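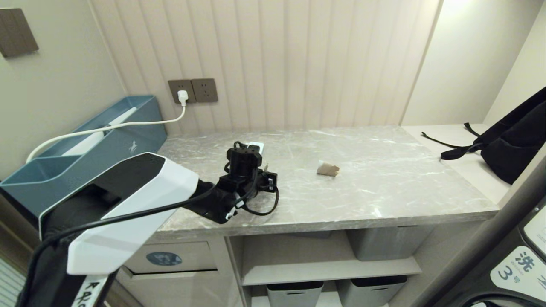
What do you clean a marble worktop with?

Warm water, a small drop of washing-up liquid and a soft cloth, then a dry cloth after. I've used that on the grey marble for five years. No vinegar, no lemon, no limescale spray. Acid takes the shine off and it doesn't wipe back.

I said I'd do a thread on the worktop, so I'm doing it in bits while the tea brews.

Sealing. I do ours once a year, in March. Two thin coats of Wikora, wiped off after ten minutes each time. The tin says one coat. I do two near the sink end and one everywhere else.

To check if it needs doing, put a spoonful of water on the stone and leave it for a quarter of an hour. If the patch has gone darker when you wipe it, seal it. If it looks the same, leave it another few months.

Pale veins show tea more than the grey does. If you get a ring, a paste of bicarb and water under cling film overnight usually lifts it. Rinse well. Test it at the back first.

Next, the blue tray. It's a plastic desk organiser, meant for pens. I put it at the left end of the worktop by the sockets and it's where the charging happens. The raised back hides some of the lead and the compartments stop things sliding about.

Someone asked about the little white horse on the front. It's just the logo. I didn't put a sticker on it.

Before the tray we had phones and leads along the whole back edge and someone always put a wet pan down next to them. Now there's one charging place and one white lead going up to the wall. The left socket is for charging. The right one stays free for the kettle or the mixer.

Sockets. The brownish-grey plates were my choice and I'd have them again. White ones show every fingerprint. They're low down, just above the worktop, so I wipe them with a barely damp cloth with everything switched off at the board.

The electrician was from Prendergast. He wanted to fit them 34 cm higher. I wanted short leads so we kept them low. Keep yours well away from the sink whatever height you go for, and ask your own electrician.

Cost, as I've had three messages about it. The stone, cutting and fitting came to £3,059. The templating visit was another £74 on top and it wasn't on the first quote, so ask.

The front edge is thick and bevelled. It was extra. My neighbour Ilze Ramanauskas has a square edge on hers and has chipped it twice with a casserole lid. Ours has no chips that I've found.

The bevel does catch crumbs underneath. Run the cloth along the bottom of the lip as well as the top.

Brown paper. We keep it from parcels and crumple it up for drying the inside of boots and wrapping glasses. If a piece is left out on the worktop it goes in the drawer at the end of the day or in the recycling. Don't leave it on there damp, it can mark the stone.

For anyone asking about the Plusto wipes, I tried one pack. They left streaks on the dark parts and I went back to the cloth.

A correction to the sealing post: leave it overnight before you put anything back. I said a couple of hours to somebody in the replies and that was for the hearth.

Splashback questions tomorrow. I need to find the grout colour first.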